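Kairys (bin picking method) 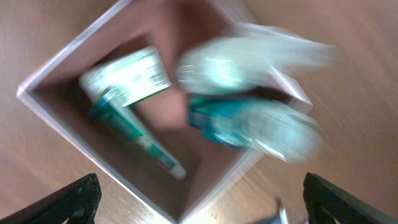 Kairys is a grasp selection method for robotic bin picking of mixed household goods. It ranks candidate grasps from the images of a single camera mounted at the wrist of a two-finger robot arm. The method was developed by Mercedes Carhuamaca and Rüdiger Gerlach and was first released in August as part of the Omlow software package.

Method

Wrist cameras move with the arm, and images taken during fast travel are often smeared. Earlier systems stopped the arm above the bin before each grasp. Kairys instead estimates the direction and length of the blur for each region of the image and lowers the score of any grasp whose contact points fall on a smeared outline. Regions with sharp edges keep their full score. If no candidate passes the threshold, the arm slows down and takes 2 more images.

The scoring network was trained on 900 recorded picks of tubes, bottles and small cartons from shallow open boxes. Depth data is not used.

Results

In a test of 200 picks, Kairys shortened the mean cycle time compared with a stop-and-look baseline, with no significant change in grasp success. Most failures involved objects that lay across the rim of the box. A later study by Edith Usuga found that the blur estimate became unreliable at exposure times above 60 milliseconds.

See also

Flerkix
Merkov grasp score
Visual servoing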